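Folding on the Bed

Remedios Salcedo has two rooms on the top floor in Falthorpe, and neither of them has a table big enough for a shirt. The folding gets done on the bed. Before the first garment comes out of the basket, the pillows go up to the head end and the cover is pulled straight, so that there is one flat surface to work on.

A T-shirt goes down with the collar toward the pillows and both shoulders level. A flat board goes under it, a little narrower than the finished fold. The sides come in over the board, the hem comes up to meet the collar, and the board slides out. Shirts with lettering on the chest take more care, as a crease across the print tends to stay there.
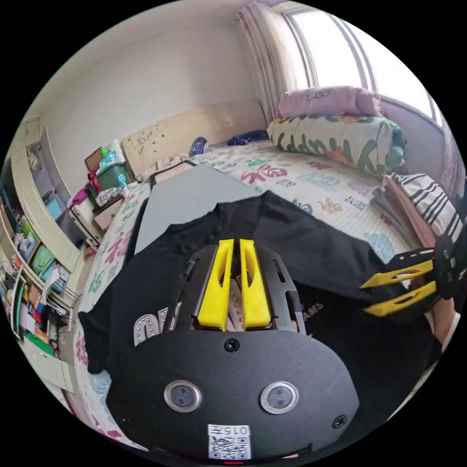

James disagrees about the board. It is slower than folding by hand, he wrote from Erthorpe in April, and after 20 shirts the hands know the width anyway. He folds his in thirds on his knees and has 2 drawers full to show for it.

Salcedo came to the board after a winter of leaning stacks. Hers is gray, and it lives behind the wardrobe when it is not in use. Large dark pieces are the hardest, she finds. They slip, they hide their own seams, and on a soft mattress they sink at the middle. She works from the side of the bed and straightens the near edge first. 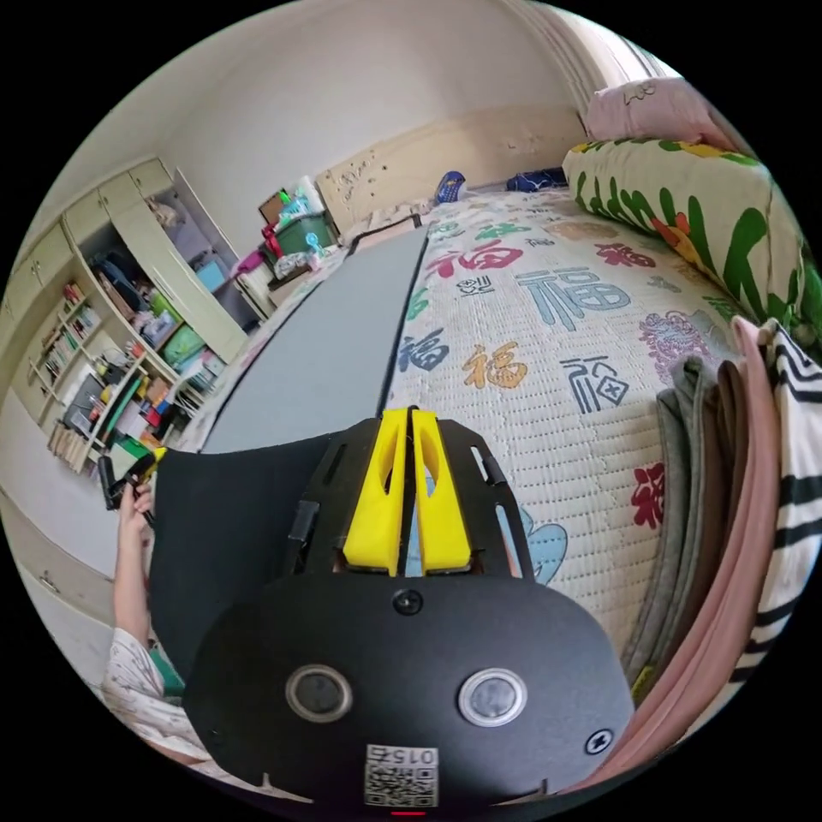

What the cover is for

A patterned cover is a help with black clothes. The bed here is printed all over with characters in many colors, 福 among them, the one for good fortune that goes up on doors at New Year. Against a pale ground with print on it, the outline of a black shirt is easy to see, and a sleeve that has folded under shows up at once.

The cloth is smoothed from the top down with an open hand. Pulling at the hem stretches a knit.
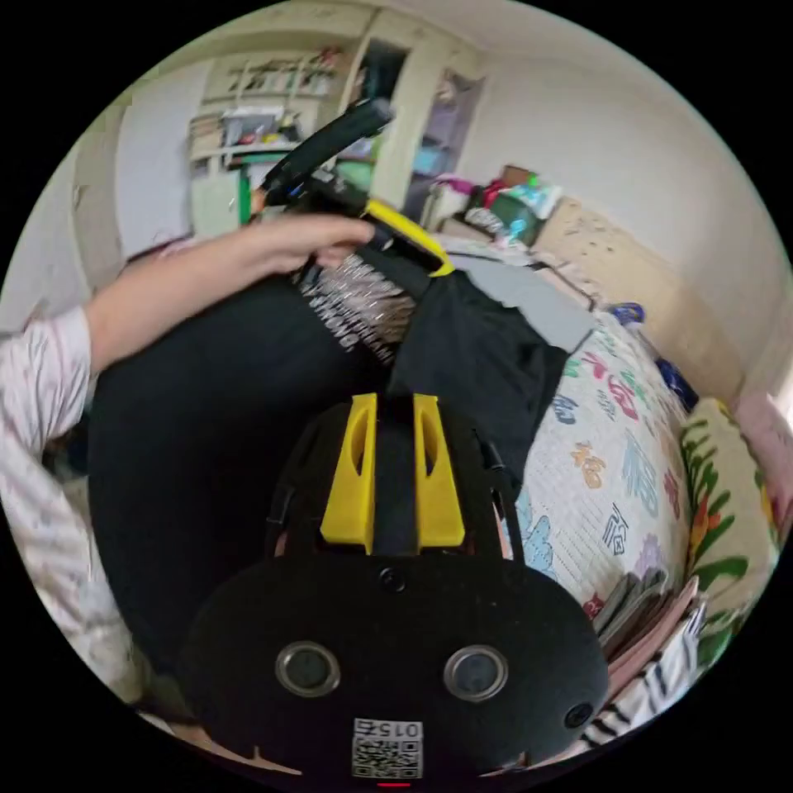
Once the front is smooth, the rest goes quickly. Folded shirts are stood on edge in the drawer with the print facing up. Towels are kept in a pile of their own and go to the shelf last, and by then the bed is clear enough to sleep in.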